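Anweisungen für handgeführte Greifer: Wie streng muss das sein?
Forum > Manipulation & Datenerfassung > Normen und gute Praxis
Seite 1 von 1

schraubfix
Moin zusammen, wir sollen bis Ende November eine Arbeitsanweisung für Aufnahmen mit handgeführten Greifern fertig haben. Haushaltsaufgaben, beidhändig, Geschirr und so was. Der Entwurf aus unserem Projekt (Ikdale, falls das jemandem was sagt) hat inzwischen 30 Seiten. Darin steht unter anderem: einfarbige Unterlage, keine Gegenstände außer denen der Aufgabe, feste Startposition für jedes Objekt, Fingerbeläge vor jeder Schicht prüfen. Wie haltet ihr das? Gibt es irgendwas Normähnliches, auf das man sich stützen kann?

Nordkap77
Für handgeführte Geräte ohne Antrieb kenne ich nichts, was passt. Die üblichen Roboternormen drehen sich um Personensicherheit, und bei dir hält ja ein Mensch das Ding in der Hand. Ich würde mir gut überlegen, ob ich auf so ein Papier das Wort "Norm" schreibe. Das liest irgendwann der Einkauf und dann will er ein Zertifikat.

k_sugden
30 Seiten liest kein Bediener. Wir hatten bei Illholm sechs, und selbst davon wurde im Alltag nur die erste benutzt. Was mich mehr stört: Warum einfarbige Unterlage? Wer hat das gemessen?

schraubfix
Gemessen keiner, das kam aus der Vorgängeranweisung. Begründung dort: "zur Vermeidung von Störeinflüssen".

k_sugden
Eben. Und welche Störeinflüsse? Das ist so ein Satz, der von Dokument zu Dokument wandert.
Kieran Sugden

Messknecht
Da muss ich widersprechen. Wenn der Hintergrund jedes Mal anders ist, kannst du hinterher nicht mehr sagen, woran ein schlechtes Ergebnis gelegen hat. Wir haben in Brallodton 1.122 Durchgänge aufgenommen und nach der Durchsicht blieben 691 übrig. Bei den aussortierten stand in der Liste fast immer nur "unklar". Mit festen Bedingungen hätten wir wenigstens gewusst, wo wir suchen sollen.

Nordkap77
Das ist doch ein Problem eurer Liste und nicht der Tischdecke. "Unklar" als Ausschlussgrund gehört verboten, das wäre mal eine Regel, die ich unterschreibe.

Messknecht
Gut, der Punkt geht an dich. Die feste Startposition verteidige ich trotzdem.

tante_greifer
Zur Startposition: Bei uns wurde die mit Klebeband markiert. Ergebnis war, dass alle nur noch aufs Klebeband geschaut haben und die Schüssel immer gleich angefahren wurde. Ob das Modell dann eine Schüssel erkennt oder eine Klebebandecke, konnte mir auch keiner sagen. Seitdem glaube ich solchen Vorgaben erst, wenn eine Zahl dabeisteht.

k_sugden
Ich stell mal was ein, damit wir nicht nur im Abstrakten bleiben. Gemusterte Decke, Falten drin, hinten Thermoskanne und Stühle. Nach dem Entwurf von schraubfix wäre das gleich mehrfach ein Verstoß. 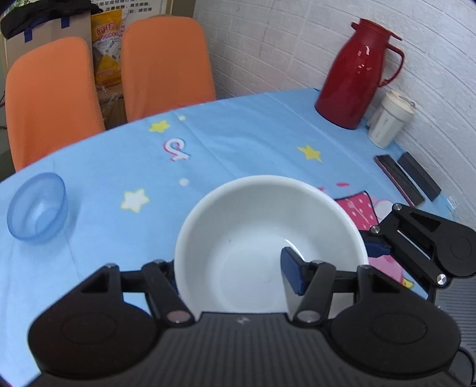 Mich interessiert daran vor allem der Finger mit dem blauen Gummibelag innen an der Schüsselwand. Glasierte Keramik, gewölbt, glänzend, da entscheidet der Belag, ob man das Teil hochbekommt. Dazu steht in den meisten Anweisungen, die ich kenne, genau eine Zeile: "Beläge prüfen". Worauf? Wie oft? Ab wann tauschen? Über die Farbe der Unterlage dagegen eine halbe Seite.

schraubfix
Bei uns steht auch nur "auf Verschleiß prüfen". Autsch.

Messknecht
Der Reflex in der Schüssel würde mir mehr Sorgen machen als die Decke. Zur Beleuchtung sollte schon was drinstehen.

k_sugden
Einverstanden, aber dann bitte als Angabe im Protokoll und nicht als Verbot. Wer glänzendes Geschirr nur matt ausgeleuchtet aufnimmt, bekommt in einer echten Küche die Quittung.

Nordkap77
Und was ist mit Kabeln? In der Cheetham-Vorlage steht, dass Kabel "nicht im Arbeitsbereich" liegen dürfen. Bei zwei Greifern auf einem normalen Tisch möchte ich das gern mal sehen.

tante_greifer
Die Vorlage hat jemand geschrieben, der nie zwei von den Dingern gleichzeitig gehalten hat. Zugentlastung am Griff und fertig.

schraubfix
Ok, ich versuch es mal mit kürzen. Pflicht bleiben: Belagprüfung mit Grenzmaß, Ausschlussgrund im Klartext, Kabel am Griff entlastet, Licht notieren. Unterlage und Hintergrund sind frei, werden aber eingetragen. Startposition lasse ich vorerst als Empfehlung drin.

Messknecht
Empfehlung heißt, dass es keiner macht.

k_sugden
Dann nimm die Hälfte der Durchgänge mit fester Position auf und die andere ohne, und vergleich es. Vorher kommt mir der Satz in keine Anweisung.

schraubfix
Muss ich erst fragen, ob wir dafür Zeit kriegen. Hat jemand ein Grenzmaß für die Gummibeläge, das er begründen kann?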